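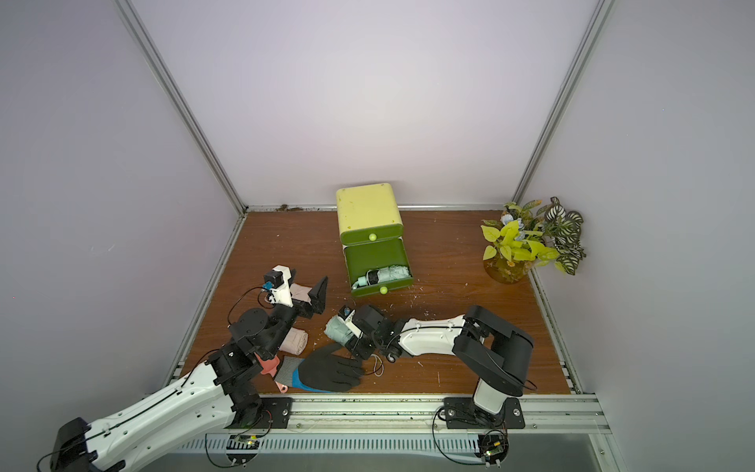 Inicio Blog Archivo Contacto

En Prolero piden 1,000 ejemplos por tarea y nadie me explica de dónde sale la cifra. Huiling Tang defiende que con 200 bien hechos basta. Yo desconfío de los dos números: guardar rollitos de tela en un cajón siempre sobre la misma mesa enseña, sobre todo, esa mesa.
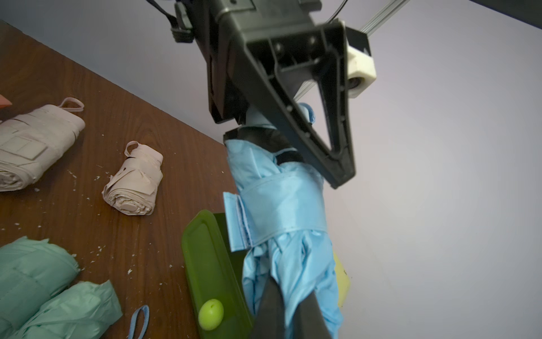 Y la tela tiene pliegues, correas, lazos sueltos. ¿Cuántos ejemplos vale eso? Sigo esperando respuesta.

Categoría: Robots y otras promesas
8 comentarios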